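Open Day at Druto: Folding Clothes With Hand-Held Grippers

12 Mar 2023

Our club from Jemuria was invited to the open day of the Druto project, and I went with great interest. I have read much about home robots, but I never saw before how the teaching is done. The visit took 2 hours and we were allowed to ask everything. Folding was the subject of the day. The bedroom demonstration was my favorite part, so I put it in this gallery first.

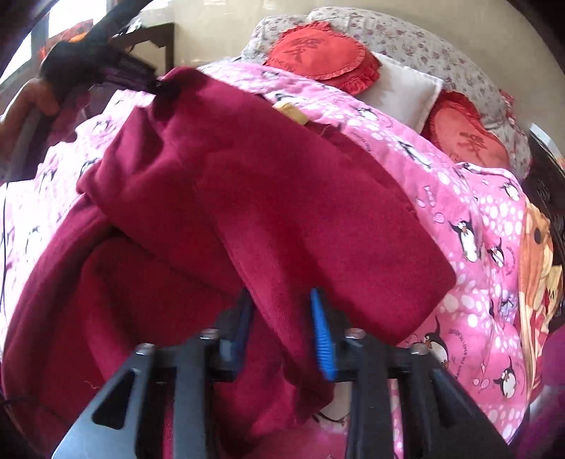
The fleece is held between the two fingers. 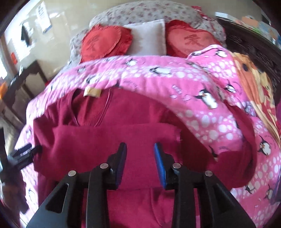
Fingers open, one blue pad on each side.

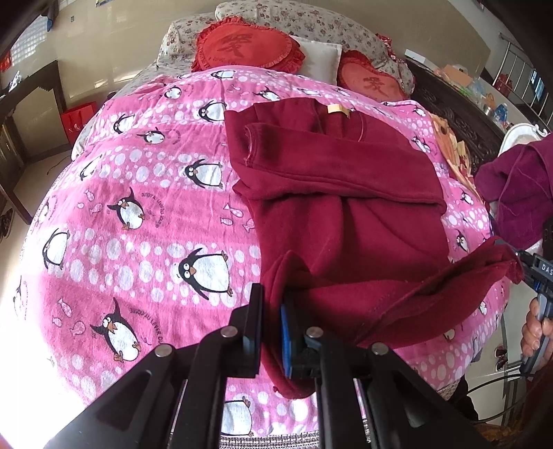 Two grippers on one garment. The second one lifts a corner. 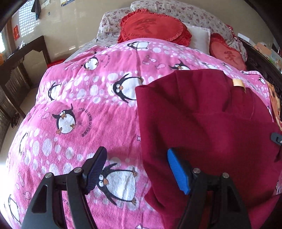 Blue pad at the edge of the fleece, with the penguins looking on.

After the demonstration we had tea and a short talk. The team told us that they have recorded 667 folding examples until now, and 47 of them had to be thrown away. A soft fleece is more difficult for them than a shirt, and a thick sleeve is the worst. I asked how long a new person must practice. The answer was 30 minutes for the first steps, but much longer to become smooth. I tried it myself with a small towel and my corners did not meet.

The next open day is planned for August, in Hakberg. Visitors can register at the Frimpong desk, and children may come with an adult. My pictures from the kitchen demonstration will follow on the second page when I have sorted them.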